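Skesoseck Free Flight FAQ

Do timers have to be mechanical?
No. Whether an electronic one makes you fly better is another matter. I doubt it.

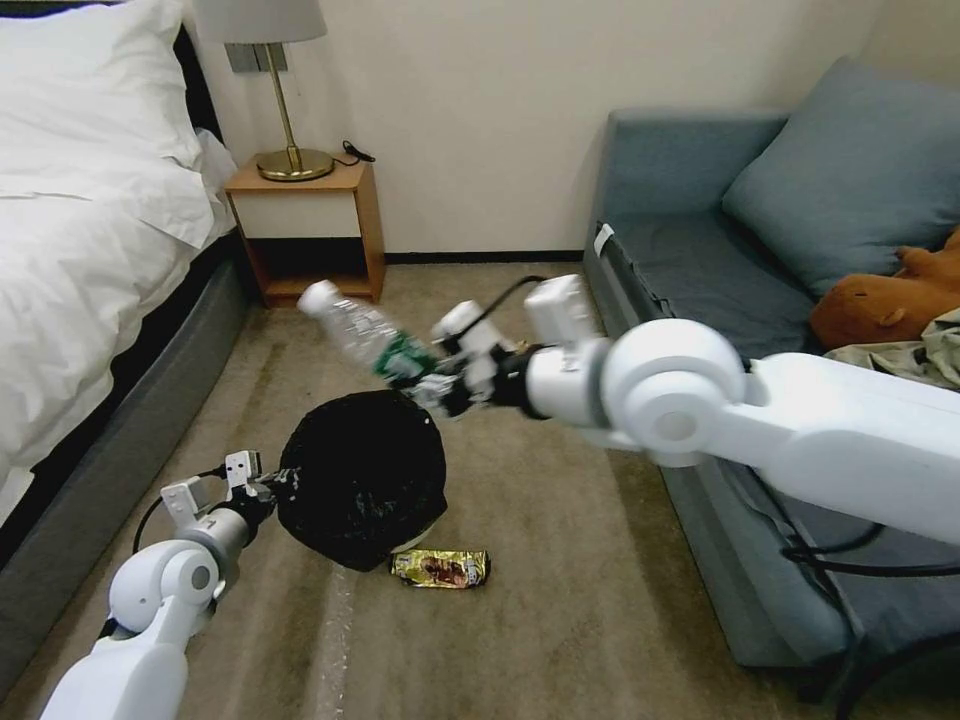
Bed, nightstand and sofa

Is the Zundance kit really ready in 3 evenings?
So the box says. Mirsad Grgić took 9.
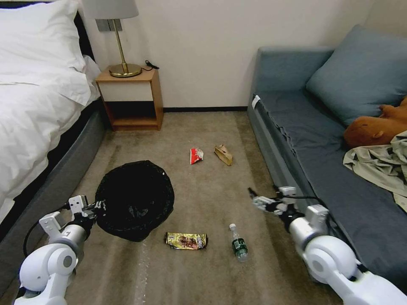
Lamp on the nightstand

Will a longer motor run win?
People keep claiming it. Show me the flight log.

Who checks the weights?
Blagoje Stojanovska, with his own scale.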